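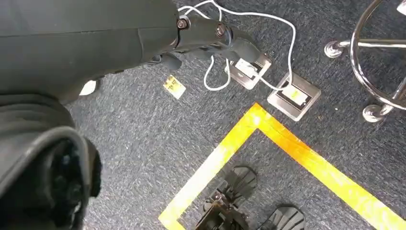 Fig. 1. Two floor outlet boxes set in carpet, white cable connected at the left one.

Room Services and Fit-out, week 5 handout
Floor boxes, cables and carpet
(Notes go with the Friday session. Bring the Gurby plan, the big one, folded.)

Left over from last week: wall sockets, skirting trunking, heights. If you missed it get it off someone. Today all at floor level.

Why put outlets in the floor

Big rooms. Desks in the middle, walls too far off. Either you bring the supply down from the ceiling (poles, ugly, people lean on them) or up through the floor. Floor boxes win in most offices built with a raised floor. In a solid slab you need to have thought of it before the concrete went in, or you are cutting a channel and paying for it.

Terms, learn these:
Box — the part sunk below floor level
Plate — the metal bit you see, flush or close to flush with the carpet
Insert — carries the actual socket or data point, swaps out
Lid — closes over the top, sometimes with a carpet infill, sometimes plain metal
Void — the space under a raised floor where the cables run

Look at Fig. 1 for this next bit. Plates are silver-grey, rectangular, close together on a diagonal. The left one sits slightly tilted. White insert in its opening and the cable goes to that. The right-hand one has a dark recessed centre with a pale yellow-green label or insert inside. From a photo you can't say which, so don't write "label" in your answer as if you knew. Same goes for the service: power, data, something else? Go to the drawing or open the box up. Never guess a service from the colour of a cable.

Setting out

Work from the furniture plan, not from the walls. Sounds obvious. In the Pleltari building (case study 1) the boxes went in on a neat grid and then the desks arrived on a different one, so half the lids ended up under pedestal drawers. Nedenov offices did it the other way, desks first, boxes after, and it works far better. Compare the two plans in the reader.

Keep boxes clear of:
door swings
main walking routes
chair castor zones if you can manage it
anything heavy that will never be moved again

Grid lines on the Gurby plan are labelled, box 1411 is the one we measure from. Its plate edge should be 800 mm from the desk line. Check it yourself with the scale rule, last year several people read off the wrong line and every dimension after that was out.

Squareness. A plate that is skewed to its neighbour looks bad but on a speckled carpet most people won't notice. On carpet tiles with a strong stripe they will notice at once. More important is height. Edge standing proud = trip. Edge too low = collects grit, lid rocks.

Cables on the surface

Look at the white cable again. Thin, several bends, one loose loop lying on the carpet, then an arc over to the right and down towards the boxes. Slack like that is very common. Points for discussion:

Slack is useful. Desks get shifted, monitors get turned. A cable pulled tight drags on the insert.
Slack on open floor is a trip risk. Feet, trolley wheels, chair castors, hoovers.
Best place for spare length is under the desk in a tray or a tied coil. Don't coil it tight, and don't bury it under the carpet either. Ever.
If it must cross a walkway, use a proper cable cover, full width of the crossing. Tape is for an afternoon at most and it leaves a sticky line that picks up dirt for months.
Lid shut with the cable coming out of the cable flap, if there is one. Lid forced down on a cable = damaged cable.

Carpet

Dark flecked carpets (blue-grey with lighter grey and white fibres, as in Fig. 1) hide fluff and wear well. Downside, a small dropped screw vanishes. Pale cable on dark floor shows up nicely, dark cable doesnt. Worth thinking about when you order leads.

Cutting round a box: template first, cut small, trim back. You can take more off but you can't put it back on. Frayed edges get worse every time somebody hoovers. Vashisht catalogue sheet in the reader has the frame sections, see the one with the wide lip, it covers a rough cut.

To do before next week

Read the Pleltari and Nedenov plans side by side.
Redraw one bay of the Gurby plan at 1:100, with boxes, desks and the walking route marked. Pencil is fine.
Pick any room you use and sketch where the cables cross the floor. Write down what you would move first and where the spare length would go.

Bring teh sketch with you, we start with those. Ceilings after that.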